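韦尔维尔夹爪对比测试

韦尔维尔夹爪对比测试(英语:Welville Gripper Comparison,常简称“韦尔维尔对比”)是一套针对手持式夹爪、机械臂末端夹爪及其配套相机与控制器的实测方法,也指依照这套方法进行的一系列测试。方法由葡萄牙籍机械工程师瓦斯科·雷贝洛(Vasco Rebelo)与波兰籍控制工程师兹济斯瓦夫·皮翁特克(Zdzisław Piątek)共同拟定,第一版规程发布于2019年2月28日。它最有意思的地方,是把人手里握着的夹爪和装在机械臂上的夹爪放进同一张表里打分,两边做同样的任务、用同样的物品、按同样的标准判定成败。

目录
1 名称
2 背景
3 测试对象
4 测试环境
5 测试流程
6 指垫比较
7 相机与定位
8 控制器
9 评分
10 结果
11 争议与修订
12 影响
13 参见

名称

“韦尔维尔”取自最初进行测试的实验室名称。中文资料里也有写作“威尔维尔”的,早期译稿两种写法混用,后来的版本统一为前者。规程正文只用“对比测试”四个字,不带地名,所以在引用时常常需要看上下文才知道说的是哪一套。

背景

夹爪的产品手册通常会给出最大夹持力、行程、重复定位精度和自重。这些数字当然有用,可是拿着四份手册坐下来,依然很难回答一个非常朴素的问题:这只夹爪能不能把一支圆珠笔从桌上拿起来,再插进笔筒里?夹持力大的夹爪可能在笔身接触桌面的那一刻把它推走,行程大的夹爪可能因为指尖太厚而伸不进物品之间的缝隙。

雷贝洛原本做的是末端工具的结构设计,皮翁特克则长期调试力控回路。两人起初各自记录自己的试验,格式完全对不上:前者按物品分类,后者按控制参数分类。合并两份记录花了不少工夫,却也让他们看到一件很令人兴奋的事情,同一件物品在不同夹爪上的失败方式差别极大,而且往往可以复现。一只夹爪总是让杯子向外转,另一只总是在抬升时让杯子下滑。只记“成功”或“失败”,这些信息就全部丢掉了。

手持式夹爪在那一时期逐渐受到重视。操作者握着夹爪直接完成动作,随身的相机记录画面,之后再用这些记录训练机械臂。这种做法的前提是手持端与机械臂端的行为足够接近,而“足够接近”究竟是多近,当时并没有方便的衡量办法。对比测试的第一版规程便是从这个问题写起的。

测试对象

规程把受测设备分为三类。

第一类是手持式夹爪,由操作者握持,开合由扳机或手指直接驱动。第二类是安装在机械臂上的电动平行夹爪。第三类是柔性夹爪,包括指体本身可以弯曲的型号,以及硬质指体配软质指垫的型号。同一只夹爪如果既能手持又能装臂,就要在两种状态下各测一遍,分别登记。

早期测试中出现次数最多的两个系列是加斯蒂亚(Gastia)与德雷尼斯(Drernis)。加斯蒂亚系列的指尖较薄,开合行程短,伸进窄处十分灵巧;德雷尼斯系列指面宽,夹住圆柱形物品时相当稳当,不过从平面上拾取薄片时经常要多试一次。洛克伍德(Lockwood)提供的是控制器而非夹爪,在测试中用来驱动上述两个系列的电动型号,这样可以把夹爪本身的差异同控制器的差异分开。

受测设备须以出厂状态送测。指垫允许更换,但更换后视为另一种配置,单独编号。用胶带加厚指尖、在指面上缠橡皮筋这类临时改装也可以登记,规程专门留了一栏。雷贝洛对这一栏很有感情,在修订说明中写道,不少好用的指垫形状最初就是一卷胶带缠出来的。

测试环境

测试不要求专门的试验台。规程只规定桌面须平整、稳固、表面不得有明显反光,周围留出操作者走动的空间。普通会议室和办公室都可以使用,这一点在当时颇受欢迎,小团队不必为了一次比较去租用场地。

照明方面,要求关闭会闪烁的灯具,窗帘或百叶帘在整轮测试中保持同一状态。玻璃隔断造成的反光不必消除,但须在记录表里注明方位,因为相机的自动曝光可能受到影响。

背景中允许有家具、包、植物等日常物品。规程制定之初曾考虑统一使用纯色背景,试行之后放弃了。在干净背景下定位稳定的相机,换到真实房间里可能频频丢失跟踪,而使用者关心的恰恰是后一种情况。

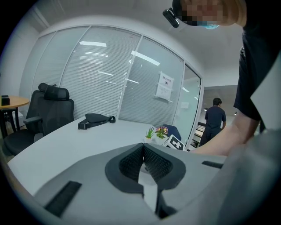 温度和湿度只作记录,不设限值。唯一的例外是软质指垫:送测前须在测试房间内放置足够时间,使材料与室温一致。皮翁特克曾把一组从冷库房里取出的指垫立刻装上夹爪,得到的摩擦数据漂亮得可疑,重测后便再也没有出现过。

测试流程

一轮完整测试由104次抓取组成,分配给多件物品,每件物品的次数依其难度而定。流程分为预备、单次抓取、连续操作、复测四个阶段。

预备阶段要检查指尖是否对齐。方法很简单:慢慢闭合夹爪,夹住一张薄纸,抽动纸张,观察阻力是否均匀。若一侧明显松动,应先调整再开始。相机镜头须擦净,控制器须空载运行数次,使传动部分进入正常状态。

单次抓取阶段每次只在桌上放一件物品。物品的位置由模板确定,朝向则从规程所附的随机表中抽取。操作者或机械臂从同一高度接近,夹住后抬起,停留五秒,再放回指定位置。抬起后掉落、放回时翻倒、夹持过程中明显变形,分别记为不同的失败代码。

连续操作阶段要求把几件物品依次移入容器,中途不得停下来调整。这一阶段对手持式夹爪特别有说服力。单次抓取时操作者总可以慢慢来,一旦连续做下去,扳机的手感、握把的重心、手腕是否需要别扭地翻转,全都会显现出来。有些夹爪单次成绩出色,连续操作到后半段便开始掉东西;也有相反的例子,刚上手时笨拙,几件之后越来越顺。

复测阶段安排在另一天,由另一名操作者或在机械臂重新标定后进行,只抽取16次抓取重做。若复测与初测的差距过大,整轮作废。

指垫比较

指垫在整套方法中占了相当大的篇幅,也是两位作者最乐于讨论的部分。更换一副指垫所需的时间很短,带来的变化却常常超过更换整只夹爪。

规程区分光面、条纹、蜂窝纹和颗粒纹四种表面。光面指垫在干燥平整的物品上接触面积大,表现稳定,遇到灰尘后摩擦下降得很快。条纹指垫有方向性,沿条纹方向容易滑动,垂直方向则抓得牢,因此安装方向必须写明。蜂窝纹在各个方向上的表现较为接近,凹陷处又能容纳少量碎屑,适合物品种类多、来不及逐件调整的场合。颗粒纹适合粗糙或柔软的物品,用在光滑的薄壁塑料杯上则容易留下压痕。

指面夹角同样需要登记。两指完全平行时,圆柱形物品只与指面形成线接触,稍有偏心便会转动。指垫略带弹性时,接触线变成一条窄带,转动明显减少。随之而来的是定位误差:弹性越大,物品在夹紧过程中移动得越多,放置时就越难对准。

比较指垫时须使用同一只夹爪、同一控制参数。规程建议先测最硬的一副,再依次换软,末了重新装回第一副补测几次。若首尾两次成绩不符,说明夹爪或操作者的状态已经变化,中间的数据应当存疑。

磨损也在观察之列。蜂窝纹的棱边磨圆之后,摩擦往往先略微上升,然后才下降,这个小小的起伏在第一版规程发布前的试验里就已经注意到,当时被当作记录错误,后来才在多副指垫上得到确认。

相机与定位

手持式夹爪通常带有朝向指尖的广角相机,机械臂则可能使用腕部相机、固定相机或两者并用。对比测试对相机提出三个问题:指尖是否始终可见,物品在接触前的最后一段距离内是否仍然清晰,以及画面能否支持对夹爪位置的估计。

第一个问题看似多余,实际淘汰了不少安装方案。相机装得太靠前,夹爪闭合时指尖会移出画面;装得太靠后,壳体又会遮住大半视野。雷贝洛的习惯是先用硬纸板剪出相机支架,夹着物品试几次,满意了再出图加工。

第二个问题与焦距和快门有关。固定焦距的广角镜头在近处常有轻微模糊,对大件物品没有影响,对回形针、螺钉之类的小件就很要命。高速移动时的拖影也在这一项中评定。

位置估计可以依靠房间中的自然特征,也可以借助印有黑白图案的标记卡。标记卡应放在相机大部分时间都能看到的地方,倾斜一些通常没有妨碍,弯折则会带来误差。测试时须分别记录有标记和无标记两种情况。对于没有标记也能稳定工作的系统,规程给予加分,同时要求注明房间里有哪些容易辨认的物体。四壁空白、陈设稀少的房间对这类系统是一种很好的考验。

人员在背景中走动属于正常情况,不中断测试。移动的人体会使部分算法把错误的特征当作静止参照,这种影响一旦出现,轨迹上会有一段非常好认的缓慢漂移。

控制器

控制器部分由皮翁特克执笔,写法与其他章节不同,几乎全是步骤和曲线,读起来却出乎意料地有趣。他把夹紧过程拆成接近、接触、加力、保持四段,要求每一段单独记录时间与力。

位置控制的夹爪在接触硬物时容易产生冲击,力控制的夹爪则可能在接触前过于迟疑。洛克伍德控制器允许在接触瞬间从前者切换到后者,切换阈值可调。阈值设得过低,导轨摩擦就足以触发切换,夹爪在半空中停住;设得过高,鸡蛋壳会首先给出意见。规程中用来检验这一项的物品正是空蛋壳,每轮准备的数量不作规定,只写了“多备一些”。

通信延迟也要测。做法是在指尖夹一枚薄片开关,比较指令发出与开关闭合的时刻。手持式夹爪没有指令可言,便改为比较扳机位移与指尖位移,两者之间的滞后多半来自拉线或连杆的间隙。把这两组数字并排放在一起,正是手持端与机械臂端能够互相对照的关键一步。

评分

满分为一百分,其中抓取成功占70分,其余由连续操作、定位稳定性和易用性分摊。易用性包括更换指垫是否需要工具、握持是否舒适、线缆是否妨碍动作等。

规程反对只公布总分。每份报告必须附上失败代码的分布,并给出同一夹爪在不同物品上的分项成绩。两只总分相同的夹爪可能完全不同:一只样样尚可,另一只拿硬物近乎完美,碰到布料就束手无策。对于使用者来说,后者也许正是合适的选择。

操作者的熟练程度单独填写,不折算进分数。初次使用某只手持夹爪的人须先练习,练习次数写入报告。

结果

首批公开的结果中,没有一只夹爪在所有物品上领先。加斯蒂亚系列在薄片和小件上优势明显,德雷尼斯系列在瓶罐和连续操作上更稳。两者换用同一种蜂窝纹指垫后,差距缩小了一大截,说明原先的一部分差异来自表面,与机构关系不大。

手持端与机械臂端的比较更加引人注目。硬质物品上的成绩相当接近,柔软物品上手持端则普遍较高。两位作者的解释是,人在夹住布料时会不自觉地微调手腕角度,边夹边拧,机械臂若只执行记录下来的主要动作,这些细微的修正便丢失了。后来的几轮测试专门提高了轨迹的采样密度,差距有所减小,仍未完全消失。

连续操作阶段还带来一个意外的收获。握把重心靠近手掌的型号,后半段掉落次数明显较少,即使整机并不更轻。此后送测的数种手持夹爪都调整了电池或相机的位置。

争议与修订

最常见的批评针对物品清单。第一版偏重办公和厨房用品,缺少带绳、带扣、形状不固定的东西。批评者指出,一只软包的背带就能难倒多数平行夹爪,却没有列入任何一项任务。修订版增加了包带、耳机线和拉链袋,并为“夹住了错误的部位”设立新的失败代码。

另一项争议是人的因素。有人认为手持测试的分数反映的是操作者的手艺,不宜与机械臂并列。皮翁特克部分同意这种看法,修订版因此要求手持测试至少由两人分别完成,并列出各自成绩。雷贝洛则坚持保留同一张表,理由是手持夹爪终归由人来用,换一个人就拿不稳的设计,本身也是值得记录的结果。

五秒的停留时间也曾引起讨论。缓慢滑落的物品有时会在放回途中掉下,既算不上抬升失败,也算不上放置失败。修订版没有延长停留时间,改为在停留期间轻轻转动夹爪,滑动的趋势往往马上就能看出来。

影响

对比测试的记录表被一些教学实验室采用,学生通常从指垫部分入手,材料便宜,现象明显,一个下午便能得到几条像样的曲线。部分集成团队则只借用失败代码,用来描述现场问题。与“抓不住”相比,“抬升后向外转动”对调试的人显然有用得多。

也有团队把规程用于验收,这超出了两位作者的原意。修订版在开头加了一段说明,建议验收时另行选定与实际工作相符的物品,不要直接套用清单和分数线。

参见

平行夹爪
柔性夹爪
末端执行器
手眼标定
力控制
视觉惯性里程计
视觉标记

分类:机器人测试 | 末端执行器 | 抓取与操作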